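Why Don't Your Fingers Have Muscles?

Wiggle your fingers. It feels like the power is right there inside them, doesn't it? But your fingers have almost no muscle at all! Most of the strong muscles that bend them live in your forearm – and they pull on long, tough cords called tendons.

Try it now. Hold your forearm with your other hand and make a fist 15 times. Feel that bumping and sliding? Those are your finger muscles hard at work!

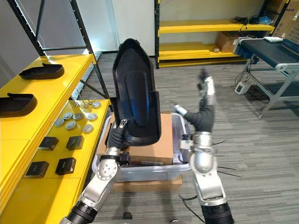 A black hand gets a grip on a big shell.

Every finger has three bones, but your thumb has only two. Count the creases on the inside of your pointer finger and you'll find the places where it bends.

We use cookies to make this site work better. Accept | Manage settings
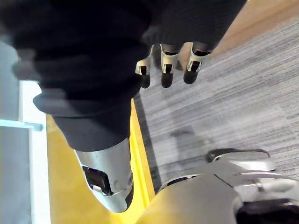
Three fingers pointing down, with silver around each one.

Now for your fingertips, which are amazing! They are packed with tiny touch sensors that can tell silk from sandpaper in the dark. The little ridges on your skin help too, and the pattern they make is yours alone. Even identical twins have different fingerprints. 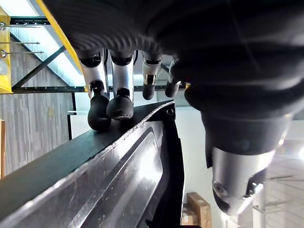
Fingertips resting on an edge.

Want a challenge? Put 19 small things in a bag – buttons, shells, a key, a dried bean – and ask a friend to name each one by touch. Then swap, and try it again with mittens on!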